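Last edited 18 Dec 2022, with the part about pillows added at the end.

# Keeping bedding and stored things in a small bedroom

My bedroom in Brultport is also my store room. There is no cellar and no attic, and the one closet belongs to the coats. So the sheets, the spare blankets, the winter clothes and all the bags and boxes live beside the bed. I have arranged this corner many times, and these are the methods which stayed with me. Some I learned from my mother, some from neighbors, and a few from my own mistakes.

## Before you store any fabric

Wash it, dry it, and then dry it again. I am serious about the second time. A sheet can feel dry in your hand and still be a little damp in the hem, where the fabric is double. I take it from the line, fold it loosely one time, and leave it over a chair until the next morning. Only then it goes into a bag or a bin.

Once in August I put away a cotton blanket on the same day I washed it. In October it smelled like an old boat. Two washes with white vinegar (half a cup in the rinse) took the smell away, but I don't want to do it again.

Don't iron the sheets that you will store for long. The sharp fold becomes a line which is difficult to remove. If you already have such a line in the middle, spray it with water, pull the cloth flat with both hands from the two sides, and let it dry on the bed.

## Folding a big sheet alone

My neighbor Vilho Karppinen showed me his way, and he is a tall man, so I had to change it a little for my height.

1. Lay the sheet on the bed, not on the floor. Find the two corners of one short side.
2. Put one corner inside the other, like a glove in a glove, and hold them together on your left hand.
3. Lift the sheet high with this hand and let it hang. Shake it once.
4. Run your right hand down the edge until you find the other corners, and join them in the same way.
5. Lay it down again and smooth it from the middle to the sides.
6. Fold in three the long way, then in three the short way.

For a fitted sheet, the elastic must be inside at step 5. It will never be a perfect rectangle. I put one pillowcase of the same set around the folded sheets, and the set stays together.

## Bins, boxes and bags

I use three kinds of containers and each has its place.

**Plastic bins with lids** are for things that must stay clean until next season. Put the lid on fully, all four corners. I write the contents on a piece of paper tape on the short side, because the short side is the one I see when the bin is pushed in. Tape on the lid is useless when another thing stands on it.

**Cardboard boxes** are good for shoes, belts, cables and light clothes. Keep them off the floor if your floor is cold. I put two thin pieces of wood under mine, so the air can pass. A box that became soft at the bottom should go to recycling the same day. Don't repair it with tape, it will open when you carry it on the stairs.

**Fabric bags with handles** are the best for blankets and thick coats. Fill them only until the zipper closes without force. Kenza Abdel Rahman, who lives under me, fills hers to the last centimeter and then the zipper breaks. Leave one handle outside, on the side where you stand, so you can pull the bag out without moving everything.

The order of the pile: heavy below, light on top, and what you need this month in front. I wrote this on a card, and still I forget it every spring.

## Shopping bags: which to keep

Strong paper bags and nice gift bags are useful, but they multiply. My limit is 10. When a new one arrives, the worst one leaves. A bag that can stand without help is worth keeping. It makes a good temporary place for things which must go somewhere else, for example clothes to return to a cousin or books for the library.

Shiny plastic bags are weaker than they look. I use them for soft and light contents only, and I tie them loosely.

## The pillow corner, and the little basket

Pillows are the hardest for me, as they have no good shape for stacking. When I change the bedding, the spare one must wait somewhere, and it should not be on the floor.

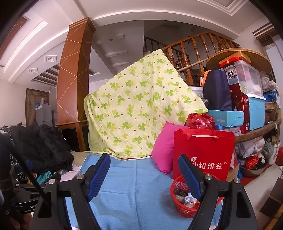

A sorting session goes faster when the trash has its own place within reach. Before, I walked to the kitchen with each wrapper, and then I started to do something in the kitchen. Now a small open basket stays beside me while I work. The round red one with the lattice side is a good type, light enough to move with one finger, and you see when it needs emptying. Plastic film and tissues go directly in. With open sides like these, very small scraps can fall through, so put a sheet of newspaper in the bottom if you cut threads or labels. The pink pillow can lean against the hanging sheet, behind the big red bag, and it stays up well enough for the time of sorting. For longer storage, give the pillow a clean case and put it at the top of the pile, never under a bag.

If a printed sheet hangs near your stored things, look at its lower hem from time to time. Dust collects there first. I shake it at the window once a week and wash it every 21 days, together with the pillowcases.

## Small things I forgot above

- A piece of dry soap in a sock keeps the blanket bag fresh. Change it when you can't smell it anymore.
- Empty the basket before you go to sleep, also if it is only half full.
- Set a clock for 30 minutes when you begin. After this I get tired and start to put things in the wrong bin.
- Wipe the lids with a damp cloth, then a dry one, before you open the bins.
- Aiguo Ye asked me if vacuum bags are good for feather pillows. I don't use them for feathers, only for synthetic filling, and I open them after one season.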